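Wie lernt ein Greifer greifen? Die Robo-AG Sodamitz erklärt es euch

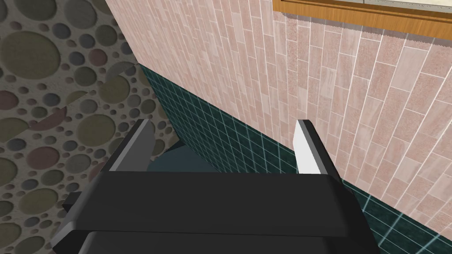 Unser Greifer im Simulator, beide Finger offen. Dazwischen etwas Dunkles, Rundes.

Hallo ihr! Wir sind die Robo-AG und bauen gerade an Flurkerico. So heißt unser Projekt. Ganz kurz, gleich ist Pause --

Was ist ein Simulator? Eine Welt im Computer. Mit Wänden und Fliesen, alles gerechnet. Auch der Greifer ist gerechnet. Wenn er gegen die Wand knallt -- egal. Neu starten, weiter.

Wie greift er? Er hat 2 Finger. Finger auf, hinfahren, Finger zu. Klingt leicht, ist es aber nicht. Probiert mal: Augen zu und mit Daumen und Zeigefinger einen Radiergummi vom Tisch nehmen. Na?

Warum so viele Versuche? Der Computer merkt sich, was geklappt hat und was nicht. Dann ändert er eine Kleinigkeit und probirt es nochmal. Wir haben schon 1327 Versuche gespeichert. Bei den ersten 400 ging fast alles daneben!!

Und Ecken? Ganz gemein. Da stehen zwei Wände im Weg und der Greifer muss schräg ran. Rima Hijazi leitet die AG und sagt immer: erst gucken, dann fahren. Gilt auch fürs Fahrrad.

Im Januar wollen wir zum Rirkard-Wettbewerb. Bis dahin noch viel üben, vor allem das Loslasen.

Wer mitmachen will: Zettel bei Frau Hijazi holen, ab Klasse 4. Laptop braucht ihr keinen.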